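I have lived without a car for 19 months now, in a town where everybody tells you that you need one. Several people asked me how it goes, so I will write a long thread. I am not trying to convince anyone.

First some facts. I live in Imberg, on the hill side. My work is in Clellari, on the other side of the river. The bus is number 70. It goes every half hour in the morning and once an hour after 7 in the evening. If you miss the evening one, you learn patience.

I sold the car in September. It was an old Zokari with a broken heater and a door that opened only from inside. The buyer was very happy with it. I was happy too, but I walked home from the sale and it started to rain, and I had some doubts.

The first month was bad. I planned everything as if I still had a car, only slower. I would go to the big store outside the town and then stand at the stop with four bags and a frozen chicken. Please do not do this.

What changed my life was to shop small. I go three times a week, to the shop beside the bus stop, and I buy only what fits in one backpack. Water is the worst thing to carry, so at home I drink from the tap, and I keep one bottle for the road and fill it again.

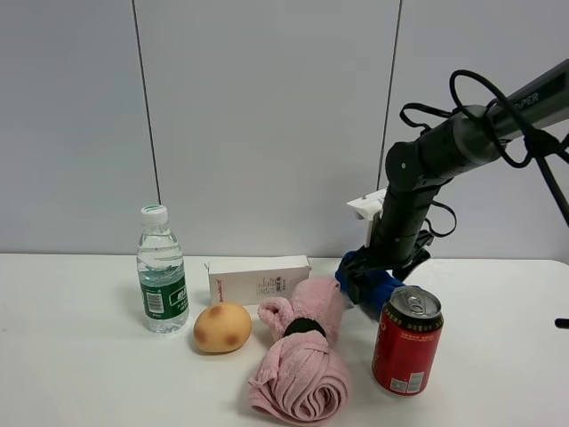 Bottle of water, mostly full. The label is dark green.

The question I get most is about money. I wrote down everything for one year. In the last full year with the car, I paid for insurance, tax, two repairs, tires, parking at work and of course fuel. I will not post the whole table because it is embarrassing how much the parking was.

My monthly bus pass costs 70. On top of that I take a taxi maybe twice in a month, and sometimes a train to see my family. When I put the train and the taxis together for the whole year, it came to 544. I had expected much more. I checked it two times.

I want to be fair, so now the bad side. I lose time. By car I needed 20 minutes to the office if the bridge was free. By bus it is 45, and then there is the walk at both ends. This is almost an hour every day that I gave away. Some days I feel it strongly.

But it is not the same kind of time. In the car I was angry at the bridge. On the bus I read. I finished more books in the past year than in the five years before it, and two of them were very thick. 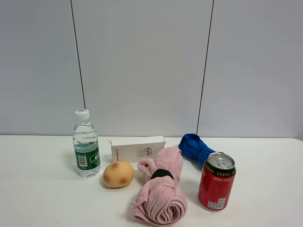 People without children say it is easy for me to talk, and people with children say the same, and both are right. I live alone, my back is good, my boss does not look at the clock. If one of these things was different, I would maybe write another thread.

My parents live in a village with one bus in the morning and one in the afternoon. During school vacation there is only the morning one. So you can arrive, but you cannot leave. I would never say to my father that he should sell his car.

Winter, then. Everybody asks about winter. The cold is less bad than I was afraid of, but the waiting in the wind is terrible at the Panicker Street stop, where they took away the shelter for repair and did not bring it back. I wrote to the bus company. They answered politely that it is planned.

What helped: good shoes. Not a better coat, I had already a good coat. My feet were the problem. I bought boots with a thick sole, one size bigger, so there is space for wool socks. It was the most expensive thing in the whole experiment and I would pay it again.

For rain I have a small system. An umbrella is useless on our hill, the wind turns it around. I wear a jacket with a real hood and I carry a dry shirt, rolled up very tight, at the bottom of the backpack. If you fold it, it looks terrible at the office. If you roll it, it looks only a little terrible.
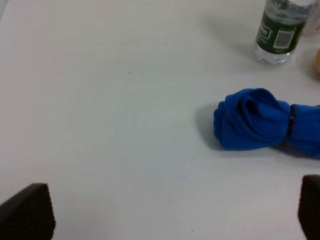
Also in my backpack: the phone charger, a book, an apple, a bag for shopping, coins for the one driver whose card machine is always broken. I used to carry much more. In the trunk of the car I had a folding chair, and I can't explain why.

Now something I did not expect. I know people. There is a woman with a small gray dog who gets on at the school, and a man who sleeps until the bridge and always wakes up exactly there. We say good morning. In seven years of driving the same road I did not say good morning to one person.

When I was sick in the spring and came back after a week, the woman with the dog asked if I had been on vacation. I was very touched by this, more than I showed.

Things I still do not know how to solve: furniture, the vet, and early flights. For furniture I rented a van once. For the vet I pay a taxi, and the cat complains the whole way. For the early flight I slept in a bad hotel near the airport and I do not recommend it.

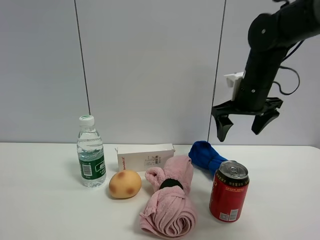
Some of you wrote that I should get an electric bike. I tried one for a weekend. On the hill it was wonderful. On the bridge the cars pass so close that I got off and walked it across. If the city builds the bike lane they have on the poster, I will buy one the same week.

To those who ask "should I sell mine too?": I can't know. What I would do is leave it parked for one month and write down every time you really missed it. Write also the reason. On my list there were eleven lines, and six of them were "it was raining."

And look at the last bus before you do anything. The morning is easy in most towns. It is the evening that decides if you can live like this, because you will want to see friends and stay longer than planned.

I will answer questions tomorrow, it is late and I have the 6:40 to catch. If someone from Imberg knows when the shelter at Panicker Street comes back, please write to me.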